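Small Things That Hold Small Things
A gallery of pouches, rolls and cases

October 2022

I have loved pencil cases since I was tall enough to see over the counter of a stationery store, and I am not over it! Back in July I asked the members of our Kulbridge sewing circle to lend me whatever they keep their pens, needles, chargers and loose buttons in, and the pile that came back was glorious. Some were bought, some were made at our own machines on meeting nights, and one or two had been repaired so many times that there was more mending than pouch.

What I learned from handling all of them is how much the inside matters. We spend weeks choosing an outer fabric and then grab any old scrap for the lining, but the lining is what you look at every single time you go digging for a pen. A dark lining hides pencil smudges and ink spots (hooray!), while a pale one makes it much easier to find a needle. I go back and forth on this and will probably still be going back and forth next year.

Zippers were the other big topic. The Enent pattern most of us started with calls for the zipper to run along the top, and beginners do fine with it as long as they baste first. The Rerero pattern is trickier, with boxed corners and a lining you turn through a gap, but the pouch stands up nicely when it's done. Allow three evenings for your first one. My second took two, and by the fourth I had stopped swearing at the corners.

A note on sizes, as people always ask at the table: measure your longest pen before you cut. New colored pencils are longer than you think, and a pouch that is half an inch too short is a pouch for erasers. 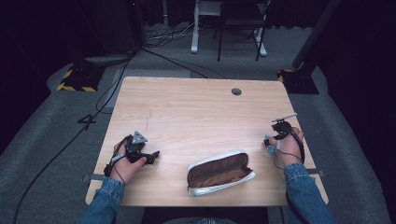 Silvery white outside, brown inside, zipper open. I adore this pairing - the brown looks so warm against that cool exterior, and it makes me want to line everything I own in it.

Guadalupe Valdovinos wrote to say that she is firmly on the side of brown linings, having ruined a cream one with a leaky pen on its very first day, and that anyone sewing a light exterior should trim the dark lining seams well back so they don't shadow through. Great tip, and I've added it to the handout.

The lending box is still open if you have a favorite that belongs here. Put your name on a slip inside, take out anything sharp, and leave it on the shelf by the ironing boards. I would especially love to see more roll-up cases, the kind with a ribbon tie and a row of narrow slots.

Gallery put together by Oliwia Kołodziej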